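3.2 Floor coverings and reported noise

Complaints about footstep noise were collected from 411 staff at the Giltgate and Borora offices over one heating season. Both buildings have concrete floors, but only Giltgate was carpeted throughout. Following Safavi's earlier survey method, respondents rated how often noise from walking interrupted their work, using a scale from one (never) to five (constantly). 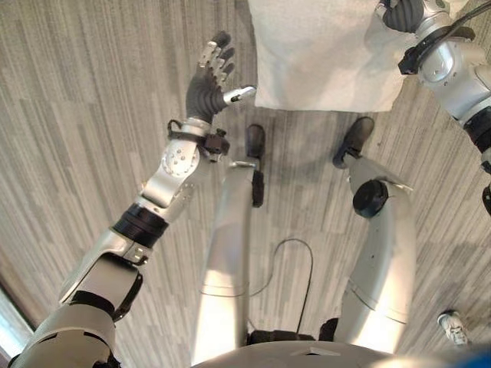 Figure 4. Striped gray carpet.

Staff in carpeted rooms gave lower ratings than those in rooms with bare floors, and the difference was largest in open-plan areas. In corridors it was small. Room size explained part of this result, as the bare-floored rooms at Borora were also the larger ones. We therefore repeated the comparison using only the 41 rooms with similar floor areas. The pattern held, although the gap narrowed. Ratings from the 16 rooms fitted with acoustic ceilings are reported separately in Section 3.3.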